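Checking Hand Tracking Before You Record Manipulation Demos

This page walks you through the check we do in the Hadovham project before anybody records a demonstration. It grew out of a long note I kept taped inside a cabinet door, and then out of the many emails I wrote explaining that note, so please forgive me if it rambles in places! The method itself is simple. You move objects by hand, the system records where your hands went, and a policy is trained on those paths later. All the trouble lives in the tracking, and a bad tracking session looks perfectly fine until you try to train on it.

What you need

The two gloves, both marker cubes, the overhead camera, one wrist-level camera if you use one, and a machine running Kinnear (our recorder). You'll also want a cloth for the table. We like a dark, matte one, big enough to hang over the front edge, because the corner detector gets much less confused than it does on shiny wood.

Step 1. Calibrate the fixed camera

Do this first, with the lights set the way they'll be while you record. Hold the calibration board at plenty of different tilts and take 25 views. Yes, it's dull, and yes, you'll be tempted to stop early. Get the board right out into the corners of the image too, as that is where people reaching for a far object tend to go.

Step 2. Look through the close camera

Open the live view and move your hand slowly through the whole space you plan to use. A fisheye lens takes in far more than you'd think: ceiling lights, shelves on the far wall, your own fingers. All of that is fine in moderation. What you want to know is how much of the view is left for the work once your hand and the hardware have taken their share, so try a few grips and watch how it changes.

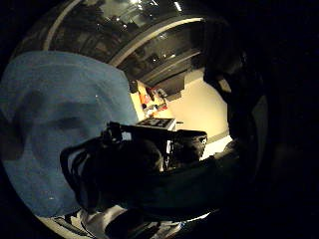 Wide-angle view from the hand-held gripper, with fingers blocking the right side.

If your fingers cover a big part of the view in every grip, shift your hold and try again. Write down the hold you settle on. Two people with different holds will give you two rather different datasets, and Ima (the training side of our code) will happily average them into something useless.

Step 3. Seat the cubes and check the offsets

Each cube has to sit firmly on its mount with no wobble. Put the glove on, make a fist, open it, and look for play between the cube and the back of your hand. Then run the offset routine: rest your palm flat on the table, hold still until Kinnear beeps, turn your wrist a quarter turn, and hold still again. Do the left hand and then the right. If the reported offset moves by more than 2 millimeters between tries, take the cube off and reseat it. Please don't just tighten the tolerance in the settings file. I have done this and I regretted it for a month.

Step 4. Rehearse the real task

I can't say this warmly enough: rehearse with the real objects! A wooden block tells you nothing about a flower stem. For our arranging task the hands have to come close together, turn inward and then part again, and all of that turning is what hides markers from an overhead camera. Run through the task six times at normal speed, then replay the tracks and look for gaps. Short gaps can be filled in from the glove data. Anything longer than 6 frames we throw out.

While you're at it, clear a path for your forearms. A sleeve that catches on a cable will give you a lovely little jerk in the track that the policy may well learn.
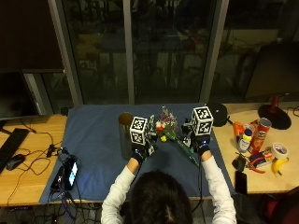
Banby wrote to me about the gap rule and thought it was too strict: we kept gaps of up to twice that length and saw no harm on pouring tasks, though on anything with soft stems the filled-in wrist angle drifted enough that the grasp landed in the wrong place.

That matches what I've seen, so if your objects are rigid you can probably loosen the rule a bit. Change it in the Kinnear session file and make a note of it, so whoever trains on the data knows.

Step 5. Record, and keep checking

Our last full set for the arranging task was 108 demonstrations, recorded over several evenings in April. Repeat the palm-flat check from Step 3 at every break. When the offset has moved, mark everything back to the previous good check as suspect and look at those tracks one by one before you keep any of them.

Save the calibration file in the same folder as the recordings. Older sets without one can still be replayed, but the hand positions will be in camera units and you'll have to rescale them yourself.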